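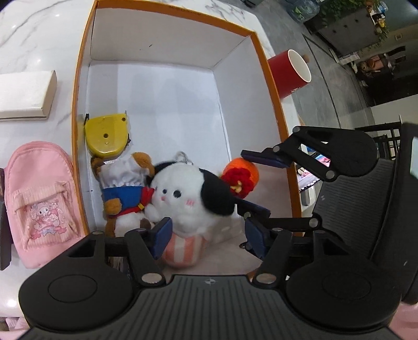 The Kirnoda Boken is a small family hatchback built from the late 1980s on, and one of the most cheerfully practical cars of its class. It was drawn up under chief engineer Ylva Nygård, whose team wanted a car that any owner could fix with a basic set of tools. They came remarkably close!

Design

The Boken is a front-wheel-drive car with a four-cylinder engine mounted sideways. The first engine made 84 horsepower, which doesn't sound like much, but the light body made it lively on back roads. Every bulb on the car can be changed by hand, and the front fenders are held on by 14 bolts in total — a wonderful thing for anyone who has scraped one in a parking lot. The rear seat folds in 2 sections and can be lifted out completely.

Stylist Casimiro Vidal gave the car its upright tail and huge side windows. Visibility is superb, and drivers moving to newer cars often miss it. 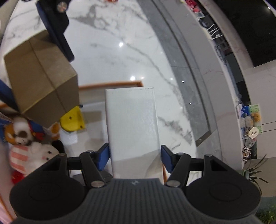 Versions

The three-door Boken came first, followed by the five-door and then the much-loved Boken Urio, a wagon with a raised roof and a split tailgate. The Urio had firmer rear springs and a longer fifth gear for highway trips. A five-speed manual was standard across the range, with a three-speed automatic as an option on the five-door only.

Production and legacy

The Boken stayed in production for 17 years with only one major facelift. Its replacement, the Statell, was bigger and quieter but never won the same affection. Early three-doors in good shape are now hard to find, mostly due to rust around the rear wheel arches.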